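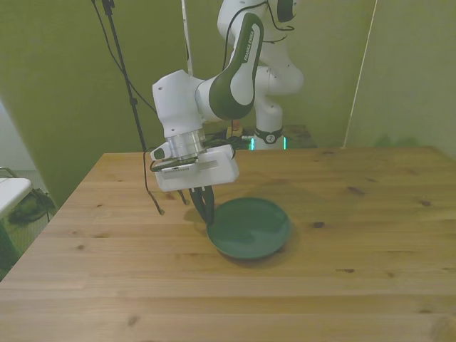

The Green Plate

Yesenia Mendoza had looked after the arm at Skakholm for three winters, and in all that time she had never once started a morning without putting her hand flat on the wooden table first. It was a silly habit, she supposed, but the table told you things. If somebody had leaned on it, or bumped a leg with the mop bucket, the knots didn't sit quite where she remembered them, and then she knew that every pick taught the day before would land a hair off.

This particular February morning the knots were fine and the arm was not.

"It keeps nudging the plate," said Fatima Bashir, who had come over from Huerta to learn the job and had her coat on still, the heater being what it was. "It comes down lovely, right up until the rim, and then it gives it a little shove. Like a cat."

"How many times did you run it?"

"I let it go overnight. It was meant to do 400 and it stopped itself well before that."

Yesenia pulled up the stool and watched it come down, slow speed, one hand resting near the stop button. The fingers drifted toward the left side of the dark green plate and hung there with their tips just shy of the rim, and she had to admit it looked perfect. Most faults did, when you first sat down with them. Her old boss at Mester used to say you should drink a whole cup of tea before touching a screw, and although he had been wrong about a good many things (the roof, his knees, the future of Trosix) she had kept that one.

So they had tea. Fatima asked whether it was the camera, and Yesenia said it could well be, and why didn't she have a feel of the bracket, gently, with the arm stopped and the brakes on. Fatima reached in under the big white wrist and wiggled the little camera with one finger. It moved. Hardly anything, the thickness of a fingernail maybe, but it moved!

"Oh, you beauty," said Yesenia.

They found the right hex key in the biscuit tin, after a fair bit of rummaging, and Fatima did up the screws herself, a bit on one and a bit on the other, while Yesenia held the torch and told her the long version of the time the whole gripper came off in her lap. Then there was the calibration to do over, which took them through to lunch, and the fingertips to wipe, and a new line to write in the logbook. Fatima wrote it in her best printing and signed it underneath.

"Slow speed first," said Yesenia, and moved the mugs.

Fatima pressed start. The arm lowered itself over the boards, closed on the rim without so much as a rattle, and carried the plate up into the air, and she finally took off her coat.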